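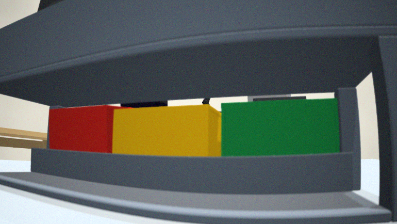

Joo 饮品的减糖工作现在到了哪一步？
新配方已经定下来，并在 Mustdale 的车间里试产过；包装上的文字还没有定稿，所以还不能在商店里正式销售。

项目中期进展报告
Joo 大麦豆奶减糖与标签改进项目
提交给 Brernargate 健康饮食资助基金
报告期：三月至八月

一、写在前面

本报告说明项目在过去六个月里做了什么、花了什么钱、哪些地方比计划慢，以及后面打算怎样做。申请书里写过的背景，我只简单重复，因为基金的评审人员中可能有人没有读过当时的申请书。

中文不是我的母语。基金要求中文和英文两个版本，英文版由同事写，中文版由我写。如果两个版本有不一致的地方，请以财务附表为准，并请写信告诉我，我会改正。

二、背景

Joo 是一种用烤大麦和大豆做的热饮，也可以放凉以后喝。它的味道有一点像可可，所以 Irnthorpe 和 Brernargate 的许多家庭把它当作热巧克力的代替品给孩子喝。很多家长相信它是一种“健康饮料”。这个印象有一部分是对的：大麦和大豆含有膳食纤维和植物蛋白，没有咖啡因。但是旧配方里加的糖很多，这一点家长不容易从包装上看出来，因为旧包装正面只写“谷物的天然能量”，糖的含量用很小的字印在背面，而且是按干粉计算的，不是按一杯冲好的饮料计算的。

我们申请资助的时候提出了两个目标。第一个目标是把每杯的添加糖从8克降到6克以下，同时味道仍然能被经常喝的人接受。第二个目标是重新写包装上的文字，让普通人在商店里拿起来就能明白一杯里有什么。

这里需要说明“以下”的意思。申请书里的表格写“6克以下”，正文里写“降到6克”。基金在来信中问过这个问题。我们的理解是：6克是上限，成品的检测值不可以超过它。

三、配方工作

3.1 试过的做法

减糖最简单的办法是少放糖，别的都不变。我们先做了这个。结果是饮料的苦味很明显，而且口感变稀。苦味来自烤大麦，以前被糖盖住了。口感变稀的原因也不难理解，糖在饮料里除了甜味以外还提供一定的稠度。

然后我们从三个方向找办法。

第一个方向是改变烘烤。Mustdale 的烘烤机以前只有一个固定程序，颜色烤得比较深。我们把温度降低，把时间加长，颜色变浅，苦味减轻，同时保留了坚果的香味。这个改变不需要任何新的原料，成本只有多用的一点电。缺点是每一批占用机器的时间更长，车间的工作安排要跟着改。

第二个方向是用发芽的大麦代替一部分普通大麦。大麦发芽以后，里面的淀粉有一部分变成麦芽糖，自己带甜味。这个方向在味道方面是最好的，但是在营养方面有一个疑问：麦芽糖也是糖。如果只看“添加糖”这一项，数字会很漂亮，可是喝的人吃进去的糖总量不一定减少很多。我们内部对此讨论过不止一次。最后的决定是只用很少的发芽大麦，用来调整香气，并且在包装上写总糖，不只写添加糖。

第三个方向是甜味剂。我们试了甜菊糖苷。它在热的时候味道还可以，放凉以后有一种留在舌头后面的味道，像甘草。试喝的人里有些不在意，有些非常不喜欢。另外，家长在意见表上多次写到，他们不希望给小孩子喝的东西里有甜味剂，即使它是从植物来的。我们尊重这个意见，新配方里没有甜味剂。

3.2 稠度的问题

稠度问题比苦味难解决。我们先试了燕麦粉，效果好，但是燕麦粉在热水里容易结块，必须用力搅拌。在家里这样做可以，在学校食堂用大桶冲的时候就不行，桶底会留下一层糊。后来我们把大豆磨得更细，并且在磨之前多蒸一次。磨细以后饮料明显更顺滑，结块的情况也少。磨细的工作在 Irnthorpe 的磨坊做，因为 Mustdale 的磨机达不到这个细度。这就产生了来回运输的费用，在第六部分会讲到。

3.3 最后的配方

最后定下来的配方有烤大麦、蒸大豆粉、少量发芽大麦、甜菜糖、盐，还有一点点肉桂。肉桂是后来加的。它本身不甜，但是许多人闻到肉桂会觉得东西更甜。我们用得很少，少到多数试喝的人说不出里面有肉桂。有一个配料本来在旧配方里，现在去掉了，就是香草味的香精。去掉它以后试喝的人没有提出意见。

送到外部实验室检测的样品，每杯添加糖在上限以内。检测报告放在附件一。请注意，检测用的是试产的样品，正式生产以后还要再检测，所以我们现在不把第一个目标写成“已完成”，只写“在试产条件下达到”。

四、试喝

试喝在 Brernargate 的图书馆、Irnthorpe 的小学和 Mustdale 的周末集市进行，收回填写完整的意见表90份。没有填完整的表我们没有算进去，但是保留了，基金如果要看可以寄过去。

意见表很短。我们问的是：味道能不能接受，甜度是太甜、合适还是不够甜，会不会再买，还有什么话想说。我们没有让试喝的人打分数，因为以前的经验是每个人对分数的理解不一样，有人从来不给最高分，有人总是给最高分。

主要的结果可以这样概括。

以前不喝 Joo 的人，大多数觉得甜度合适。

以前每天喝 Joo 的人，意见分得比较开。有人说新的更好，能尝到大麦的味道了；也有人说像“忘记放糖”。后面这些人里有一部分写道，如果慢慢变，他们可能不会发现，一下子变他们就不习惯。

小学里的孩子比我们担心的容易接受。老师告诉我们，孩子更在意的是饮料的温度，太烫的时候他们放在一边，凉了就不想喝了。这跟配方没有关系，但是我把它记在这里，因为以后在学校推广的时候有用。

年纪大的人里，有人问血糖高能不能喝。我们在现场没有给医疗建议，只请他们问自己的医生，并且给他们看了每杯的糖和总碳水化合物含量。这个问题反复出现，说明包装上应该写碳水化合物，而且字要大。

我必须承认，这样的试喝不是科学研究。来的人是自己愿意来的，不能代表所有的消费者。我们用它来发现问题和选择配方，不会用它在广告里说“多数人喜欢”。

五、包装文字

5.1 我们不想再写的话

项目开始的时候，我们把旧包装、旧传单和网页上的所有健康说法抄下来，一条一条检查有没有根据。检查的结果让我们不太舒服。有的说法太模糊，例如“天然能量”，任何有热量的食物都可以这样写。有的说法可能让人误会，例如“帮助消化”，对一种每杯纤维含量不高的饮料来说，我们没有足够的证据。还有一句“比巧克力健康”，没有说是跟哪一种巧克力比，也没有说比的是多少量。不加糖的可可粉冲出来的饮料，糖比旧的 Joo 少得多。

这些话全部去掉。网页上的已经去掉了；传单用完为止的做法我们也考虑过，最后还是把剩下的收回来做了废纸。

5.2 新的写法

新包装的正面只写产品名称、“烤大麦和大豆热饮”这几个字，还有每杯的糖含量。背面有一个表，按一杯计算，旁边用同样大小的字写这一杯是怎么冲的，用几勺粉、多少水。如果有人放牛奶，数字就不一样，所以表的下面写一行：“用牛奶冲，糖和热量会增加。”

过敏信息单独放一个框。产品里有大豆和大麦，大麦含麸质。以前有消费者以为“没有小麦”就等于“没有麸质”，这对有乳糜泻的人是危险的。新包装会清楚地写“含有麸质”。

5.3 为什么还没有定稿

文字草稿在五月就写好了，交给当地负责食品标签的部门看过。他们提出一个我们没有想到的问题：正面写“减糖”这个词，需要跟同类产品比较，减少的比例要达到规定的要求。我们从旧配方到新配方减少的量，够不够使用这个词，要看跟什么比较。我们不想在这个地方冒险，所以决定正面不写“减糖”，只写数字。销售方面的同事对此不太满意，他们觉得只有数字没有吸引力。我理解他们的担心，但是一个为了让标签更诚实而得到资助的项目，自己用一个有争议的词，这不合适。

现在等待的是第二次审看的书面答复。按照对方的说法，答复会在九月给我们。收到以后才能印刷。

六、费用

详细的数字在财务附表里，这里只解释跟预算不一样的地方。

运输比预算高。原因前面已经讲过：大豆要送到 Irnthorpe 去磨，再运回 Mustdale 混合和包装。我们后来把两个星期的量合在一起运，费用降下来一些，但是仍然高于预算。

检测费比预算低，因为甜菊糖苷的方向停止以后，相关的检测不需要做了。

印刷费还没有使用。我们请求把它留到下一个报告期。

试喝用的杯子和保温桶按预算购买。保温桶在项目结束以后会留给 Irnthorpe 的小学使用，这一点申请书里写过。

我们请求基金同意，把检测费里剩下的钱转到运输。总额不变。正式的申请表放在附件二。如果基金不同意，运输多出来的部分由我们自己承担，工作不会停止。

七、遇到的困难

除了标签的事，还有几个困难我认为应该报告。

烘烤机在六月坏过，修理用的零件等了很久才到。这段时间没有办法做新的烘烤试验，我们用已经烤好的大麦先做磨粉和稠度的试验，所以整个计划推迟得不多，但是夏天的试喝因此少了一次。

今年当地的大麦水分偏高。水分高的大麦用原来的程序烤，颜色不均匀，有的粒深，有的粒浅，苦味也就不稳定。车间现在每一批烤之前先测水分，再决定时间。这增加了一个步骤，工人刚开始觉得麻烦，现在已经习惯了。我们把这个步骤写进了操作说明。

还有一个是沟通方面的。在集市上我们说“新配方”，有些老顾客马上问是不是涨价或者是不是减少了分量。他们有这样的经验，别的产品改配方以后常常是这样。我们应该从一开始就在桌子上放一张纸，写清楚每包重量不变。后来我们放了，问的人就少了。价格方面，目前没有涨价的计划，但是运输费用如果继续这样高，我不能在这里做保证。

八、下一个报告期的计划

九月：收到标签的书面答复，修改文字，送印刷厂打样。同时在 Mustdale 做第二次试产，用今年的新大麦，看水分问题对味道的影响有多大。

十月：正式生产第一批，送外部实验室检测。检测通过以后才放到商店里。如果糖含量超过上限，这一批不销售，我们会马上通知基金。

十月到十一月：在 Brernargate 的商店里同时销售旧包装的存货和新产品。我们考虑过给旧包装贴一张说明，请大家注意它的糖含量是旧的。贴说明会增加人工，但是如果不贴，两种包装放在一起，消费者容易弄错。现在倾向于贴。

十二月以后：在 Irnthorpe 的小学做一次关于阅读食品标签的活动。材料已经有草稿，内容是教孩子在表里找到糖这一行，并且看清楚是按每杯还是按每100克。老师希望活动在一节课里完成，所以草稿还要缩短。

关于老顾客希望慢慢变的意见，我们讨论过分步减糖，就是先减一半，过一段时间再减另一半。好处是容易习惯。坏处是包装要印两次，费用超出预算，而且标签上的数字要改两次，反而让人糊涂。目前的决定是一次改完，同时在包装里放一张小纸，告诉习惯甜味的人可以把旧的和新的混在一起喝几天，或者自己加一点糖。自己加糖听起来跟项目的目标相反，但是自己加的时候，人知道加了多少。

九、需要基金答复的事项

第一，是否同意把检测费的余额转到运输。

第二，是否同意印刷费留到下一个报告期使用。

第三，新包装上是否需要印基金的名称。申请书里写的是“适当注明”，我们不确定是印在包装上，还是写在网页上就可以。包装背面的空间很小，如果需要印，请在九月以前告诉我们，并且提供可以用的文字。

附件一：外部实验室检测报告（试产样品）
附件二：预算调整申请表
附件三：意见表空白样张和意见汇总
附件四：新包装文字草稿，含标签部门第一次的意见

Joo 项目协调人
八月，Mustdale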